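Right, I've been putting this off for weeks, so here goes. A thread on moving house with a sourdough starter, a grumpy landlord and no oven.

We left Hidberg at the start of July. Two people, one hired van, 489 miles, and a jar of flour and water wedged between my feet because I didn't trust it in the back.

The starter's called Warraich, after the street we lived on when I first got one going. I've kept it alive for 7 years now, which is longer than I've kept any houseplant, phone or gym membership.

First mistake: I fed it the night before we set off. A full feed! In a warm kitchen! By the second service station it had pushed the lid up and was coming down the outside of the jar onto my good trainers.

Second mistake: I wiped it up with the only map we had. Yes, a paper map. Yes, we then needed it.

If you're ever moving a starter, feed it stiff. Loads of flour, hardly any water, until it's more like a ball of dough. It ticks over slowly and it doesn't climb out and get you.

Konrad Mösli told me that years ago and I nodded along and forgot every word. Konrad, if you're reading, you may now be smug.

So we get to Katden and the flat has no oven. The advert said "fully fitted kitchen". Two hobs, a fridge and a gap where an oven would go, with a bit of curtain over it.

Rang the landlord, who said most people these days don't bake. I said I do. He said he'd look into it. He is, as far as I know, still looking into it.

That meant four weeks of flatbreads. You can do a very decent one in a frying pan: a big spoon of starter, flour, salt, a slosh of oil, leave it an hour or two, roll it thin and get the pan properly hot before it goes in.

Crumpets too! Looser mix, pinch of bicarb right at the end, rings well greased. Mine stuck the first couple of times and I ate the bits off the rings with a teaspoon standing up.

What I missed was a proper loaf with a crust that goes everywhere when you cut it. I started walking past the bakery on Panen just for the smell, then going in, then spending far too much in there.
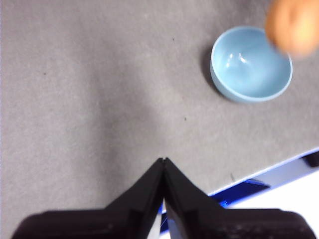
Anyway, the woman in the bakery got chatting and it comes out that they let people bring their own dough in once the morning bake is done. You pay a bit, they slide it in, you come back for it. I nearly hugged her.

So on July 31, 2018 I carried a tea towel full of dough down the hill like it was a newborn. It was a bit overproofed – hot night, my fault – and it spread out flatter than I'd like, but the crust was lovely and we had half of it gone before lunch.

Still want my own oven, mind. Has anyone got on all right with one of those little worktop ones? Do they get hot enough for bread or is it all just toast and sadness?

And if anyone near Katden wants a bit of starter, bring a jar. I'm throwing away far too much of it and there's only so many crumpets two people can eat.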